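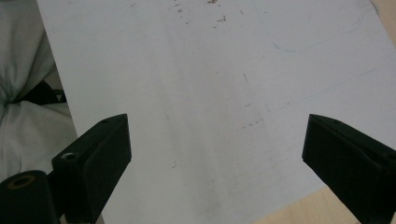 12 May 2018

Up before seven. Rain on and off until lunch, so I left the garden and got on with the back room.

The white board has been on my list since November. I had it lying flat. I want it clean enough to use for planning the Doduldale walk, which is 38 miles if we go by Csonka and a good bit more if we don't. Mohammed-Awal Boateng rang at ten to ask if I had settled on the route. I said no. He thinks we should skip Csonka and stay two nights at Tunora instead. He may be right, but I have already written to the hostel.

Went to the shop for a cloth and some washing soda. Paid for parking, which annoyed me. Had soup when I got in, then filled the bowl and started on the board.

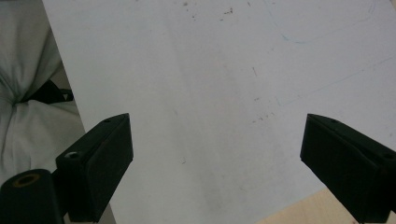 There are grey streaks and smudges, and a lot of small dark specks, some near the top and more over towards the middle and the right. One short mark is a reddish brown. I don't know what that is. There is also a thin blue line curving across the upper part, very faint, which looks like old marker. I shall try a bit of spirit on that and see.

Stopped at four for tea. Read two chapters of the Ralus book, which is dull so far. The man spends a whole page on his boots.

Phoned my sister in the evening. She has had the boiler looked at and the bill was £64, less than she feared. She asked if I would come over for the weekend and I said I would let her know once the walk is fixed.

To do tomorrow: black and red pens, stamps, ring the hostel, return the big map to Mohammed-Awal. Also find the other map, the one with the 3,412 ft summit marked on it. His says 3,403 and we have been arguing over it since Easter.

Bed at half past ten. Still raining.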